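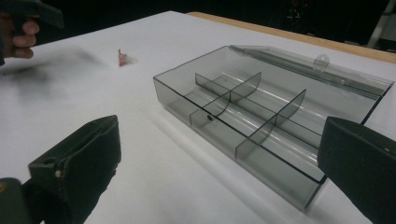
**Workshop tips: keeping hand-held gripper pads in order**

These notes cover the parallel-jaw hand grippers on the Brudomside bench. They apply to the Ham pattern with black rectangular pads; the older Skorine tools have a different fixing and need their own spares.

### Removing a pad

1. Open the jaws fully and take your hand off the trigger.
2. Undo the pad screw with a driver that fills the head. A worn tip will round it off.
3. Slide the pad forwards. Do not lever it against the jaw base.
4. Put the screw straight into a compartment box.

A shallow box with a hinged lid suits this job. Lay the lid right back on the bench so that it cannot drop on your fingers. Clear or smoked plastic lets you find a dark screw against a white top. Scooped compartment floors are better than square ones, as a small screw can be drawn up the curve with one fingertip.

Use the front row for the left finger and the back row for the right. Pads wear to suit their own side and should go back where they came from.

### Cleaning

Wipe the pad face with a damp lint-free cloth, then a dry one. Avoid solvent on matte pads. It leaves a shine, and a shiny patch slips on thin plastic walls. Brush the slot out with a soft toothbrush.

Clean the jaw slide every 30 hours of use. One drop of light oil per side is enough; wipe off whatever comes out when the jaws are worked.

### Refitting

Start the screw by hand and nip it up. With the jaws closed, hold the tool against a lamp. An even line of light between the pads is acceptable, a wedge is not. Slacken, reseat and try again.

Two tools used on the same table should be set up in one sitting and checked on the same part. We use the lid tab of the box: each tool should grip it squarely without twisting it.

### Replacement

Change pads in pairs at 3000 closures, or sooner if the face has gone smooth. Ye-seo Yeo keeps the log and the spares, which are in the Bedis drawer under code 46.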